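How to Write a Weekly Devotional (and get it sent by Thursday)

Quick one this week. I keep getting the same email, so I'm putting the whole method on one page and from now on I'll just send people the link.

You've been asked to write the devotional for your church newsletter, or your small group, or your own little site. You said yes. Now it's the night before and you have a verse and no idea. Been there most weeks for years.

What you need before you start

A Bible you can mark up. A second translation, paper or on your phone. A notebook. A kitchen timer. Forty minutes if you're new, less later on.

Not a commentary. Not yet. Put it in another room if you have to.

Step 1. Pick the passage early and keep it short

Monday if you can. One to four verses. People try to cover a whole chapter and end up summarizing it, and a summary isn't a devotional. Your readers can read the chapter themselves.

If you're stuck for a passage, work straight through one short book. Ruth, Jonah, Philippians, James. I did James one summer and it carried me from the start of July to almost Christmas. No deciding every week. That alone saves an hour.

Don't pick a verse to go with a point you've already made up your mind on. You'll bend it. I've done it, and a reader wrote in and told me so, politely, with references.

Step 2. Read it out loud, five times

Yes five. Slow. First two times you're just hearing the words you already know. Third time something snags. An odd word, a "therefore," a person who doesn't answer the question they were asked.

Write down the snag. That's your devotional, most weeks.

Example. Luke 10, Martha and Mary. Everybody writes the same piece on it, busy versus still. Read it aloud a few times and look at verse 40 – Martha doesn't go to Mary. She goes to Jesus and asks him to tell Mary. "Lord, do you not care?" There's a whole page in that. Who do we complain to, and about who, and what are we really asking.

Step 3. Read what's around it

The chapter before and the chapter after. Ten minutes. Who is talking, who are they talking to, what just happened. Jeremiah 29:11 is a letter to people in exile, and the verse right before it says seventy years. Leave that out and you've written a graduation card.

NOW you can go get the commentary. Check you haven't said something daft about the Greek. If you don't read Greek (I don't), best thing is to say nothing about the Greek.

Step 4. Find your one small story

This is where people freeze. They think it has to be a big story. A hospital, a car wreck, a miracle. It doesn't, and if you use your big ones up front you'll be out by week six.

Look at the last few days. The line at the pharmacy. Something your kid said. Dishes. Waiting on hold. Keep a running list in the back of your notebook and add one line a day, no more. Mine has things like "wrong bus, nice driver" and "neighbor's porch light, 3 weeks." Half of them never get used, fine.

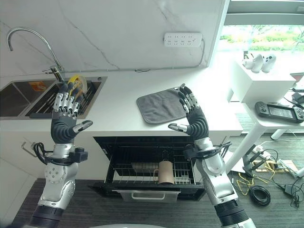 Photo: Erlinda Gatchalian

Rules for the story:

Under 150 words. Shorter is better.

Happened to you, or you have permission. Ask first. Even if it makes them look good. Especially family.

You are not the hero. If you come out of every story having done the right thing, readers notice by about the third one.

No made-up people. If you heard it in a sermon somewhere and can't trace it, leave it out. There's a story about a little boy and a starfish that has done enough work already.

Step 5. Write it badly

Set the timer for 20 minutes. Write straight through in this order:

The verse, with the translation named.

The story.

The turn – one or two sentences that get you from the story back to the verse.

What you noticed in the passage.

One thing to do or to ask.

A short prayer.

Don't fix anything. Don't look up a better word. When the timer goes, stop, even in the middle of a thought. You'll have something like 500 words and some of them will be terrible. Good. Go to bed.

A note on the turn, since it's the hardest part. The bad version goes "And isn't that just like God?" I have written that sentence more times than I'd like to admit. Usually it isn't just like God, it's a bit like God if you squint. Try plain words. "I thought of Martha when I hung up the phone." Done. The reader will make the jump with you.

And if the story won't connect to the verse, drop the story. Some of the best ones I've read have no story at all. Just a person looking hard at two lines of a psalm.

Step 6. Cut it

Next day. Fresh eyes. Read it out loud again, this time yours.

Cut the first paragraph. Nine times out of ten it's throat clearing. Start with paragraph two and see if anyone would miss it.

Cut every "just" and "truly" and "amazing."

Cut any sentence starting "we all." We don't all. Somebody reading has no mother to call, no spouse to forgive, no job to be tired from. Say "I" where you mean I. Say "some of us" if you have to.

Cut the second point. You have a second point, everybody does. Save it in the notebook, that's next week.

Aim for 350 to 400 words. A devotional gets read standing up, or on the toilet, or in the car before work. Be kind.

Step 7. Check the quote

Copy the verse fresh from the Bible, don't trust your memory. I once sent out a mix of NIV and King James that exists in no translation on earth. Check chapter and verse numbers too, readers do look it up.

If you're printing a lot of Scripture in something you sell, look up the permission rules for that translation. They're on the copyright page in the front. For a church bulletin you're normally fine with a verse or two and the abbreviation, but read the page, it takes two minutes.

Step 8. One reader before everybody

Send it to one person. Not your nicest friend. I send mine to a retired schoolteacher in our Wednesday group who replies with things like "par. 3, what?" She is always right about par. 3.

Ask one question only: where did you stop paying attention? Then fix that place and leave the rest alone.

Step 9. Send it

Thursday morning for us, so the people who print it out have it for the weekend. Pick a day and stick to it. A plain one that arrives beats a beautiful one that's late. People build it into there week, and they'll email you if it doesn't show up, which is nice, sort of.

Things that go wrong

You've got nothing. Happens. Write 100 words on one verse and a prayer. Or pray a psalm in your own words, line by line, and send that. Nobody has ever complained.

You're writing about something you're still angry over. Wait. Put it away for a month. If it's aimed at somebody in the pews they'll know, and so will the row behind them.

You don't believe it this week. Also happens. Don't fake cheerful. The psalms don't. Psalm 88 ends in the dark and it's still in the book. You can write from there, just don't tell people you're somewhere else.

You sound like your pastor. Everyone does at first. Reading aloud fixes it, slowly.

Somebody writes back upset. Answer once, short and kind, thank them for reading. If they're right say so in the next one. Don't answer after 9 pm.

A quick schedule, for the fridge

Monday: pick passage, read aloud.

Tuesday: context, find story, timer draft.

Wednesday: cut, check the quote, send to your one reader.

Thursday: fix, send, add a line to the notebook.

Looks like a lot, it's under two hours spread over four days. When I started I did the whole thing in one sitting the night before and it took five, and read like it.

If you want to practice, take Mark 4:38, the disciples waking Jesus up in the boat. Read it out loud five times. Write down what snags. Don't look at anybody else's first. Then send me your 350 words if you like, I read them all but I'm slow in answering.

Have to run, choir at six. Next time: how to write the prayer at the end without repeating the whole thing back to God as if he missed it.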